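Keeping on top of paper at home

Most of the paper in a kitchen arrives by post and stays because there is no fixed place for it. Set up one tray near the door, no deeper than 3 cm, and put everything in it. When the tray is full, sort it before anything else goes on top.

Work on a clear table in good light. Make three piles: keep, act on, recycle. Bills and appointment letters go in the second pile and should be dealt with the same day. Guarantees and instruction booklets go in the first — write the date of purchase on the front in pencil.

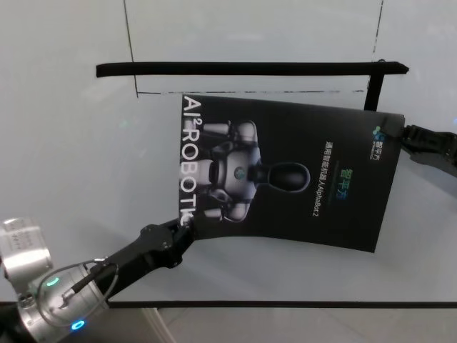 Glossy paper needs a bit more care than plain. Ink smears on it, so use a sticky note for the date. Leaflets that have curled can be flattened under a heavy book overnight, with a sheet of plain paper on each side. Don't iron them. The coating can melt and mark the iron.

For storage, a box file does for most households. Use card dividers and label them by room, as it is quicker to look under "kitchen" than to remember who made the toaster. Ailsa Tosh wrote in to say she keeps hers in a concertina file with 8 pockets and throws out one pocket's worth each December.

Glossy paper can usually go in with the household recycling, but check with your council. Take off any plastic film or free samples first. Staples can stay in.

Anything with an account number on it should be torn up or shredded. Shredded paper is often refused in kerbside bins — add it to the compost in thin layers, leaving out the shiny sheets.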